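Bullfinch

From the Cludmont Bird Pages, the encyclopedia I keep adding to when I should be doing the dishes

The bullfinch is a stocky, short-necked finch found across most of Europe and a long stretch of Asia, and if you ask me it's one of the best-looking small birds there is. Its scientific name is Pyrrhula pyrrhula, and people usually call it the Eurasian bullfinch when they need to tell it apart from its cousins farther east. I grew up in the States, where we don't have them, and I was well into my thirties before I saw one. It was sitting in a hedge eating buds and paying me no attention at all.

Name

The "bull" part most likely comes from the bird's build. It has a big head and hardly any neck, so it looks front-heavy, like a bull. In Russian it's called snegir, a word usually linked to snow, and that fits how people over there think of it (more on that further down). The German name, Gimpel, is also an old word for a simpleton, which I think is very unfair! Another German name is Dompfaff, something like "cathedral priest," for the black cap and the red front.

What it looks like

The male is the one everybody knows. He has a glossy black cap that comes down around the bill, a blue-gray back, black wings with a pale bar, and a breast somewhere between rose pink and brick red depending on the light and where he's from. Northern birds tend to be bigger and brighter. The female has the same pattern but her underside is a soft brownish gray, and I've come to like her just as much. Young birds look like the female without the cap, and they puzzled me for a whole summer.

Both sexes have a bright white rump, and that's your best clue in the field, because most of the time what you get is a bird flying away from you into a bush. The bill is short, black and thick, good for nipping off buds and crushing seeds.

Voice

For such a flashy bird it is very quiet. The call is a soft, sad, downward whistle, sort of a "pew," and you can imitate it pretty well if you can whistle at all. The song is a creaky little mutter you'll only hear if you're close. My friend Catalina Barrientos, who has far better ears than I do, picked one out over traffic while we were getting coffee and I still couldn't hear it after she pointed.

Captive bullfinches were once taught to whistle tunes. This was a real trade in Germany in the 1700s and 1800s, with young birds hearing the same melody over and over from a flute or a small organ until they had it. Some could manage more than one tune. I have mixed feelings about the whole business (I don't like birds in little cages) but I'd love to have heard it.

Food and orchards

Bullfinches eat seeds, berries and buds. Ash seeds are a favorite, along with nettle, dock and bramble, and when the seeds run low toward the end of winter they move on to buds. Fruit tree buds are apparently delicious, and a pair can work down a branch of a pear or plum very steadily. In England parishes once paid a bounty on them, and fruit growers went on trapping them well into the twentieth century. They're a lot better protected now.

Chicks get insects and spiders mixed in with the seeds. During the nesting season the adults grow little pouches in the floor of the mouth for carrying food back, and that's one of my favorite facts on this entire site.

Bullfinches in winter decoration

In a good part of northern and eastern Europe the bullfinch is a winter bird, at least in people's minds. Plenty of them live there all year, but they're hidden in the woods in summer, and then the leaves drop and the snow comes and there they are on the rowan trees, red on white. So they end up on Christmas cards, cookie tins, tea towels, wallpaper, mittens and cross-stitch kits.

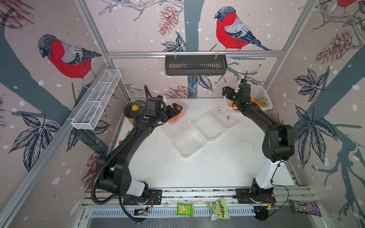 Robins do the same job on British cards, and cardinals do it here at home, and I suspect the reason is the same everywhere: a red bird shows up nicely against a pale background and cheers people up in the dark months. The bullfinch has the extra advantage of being round. Fluffed up against the cold, it's practically an ornament already. Artists also give it a lot more red than it really has, running the color up the neck or down to the tail, and I've stopped complaining about that.

Breeding

Nesting gets going in spring, and May is a good month to catch them at it. The nest is a loose platform of twigs with a neater cup of roots inside, tucked into thick cover such as hawthorn or a young conifer. The female lays four or five pale blue eggs with dark spots and does the sitting herself while the male brings her food. Pairs often stay together outside the breeding season too, so if you see one, wait a minute and look for the other.

Where to look

Woodland edges, overgrown hedges, old orchards, churchyards. They don't love open ground. Emiliano Painemal wrote in to say he gets them at a feeder with sunflower hearts, usually early, always two at a time.

Page last changed Thu 23 January. I still need to add the Azores bullfinch, a separate species found only on São Miguel.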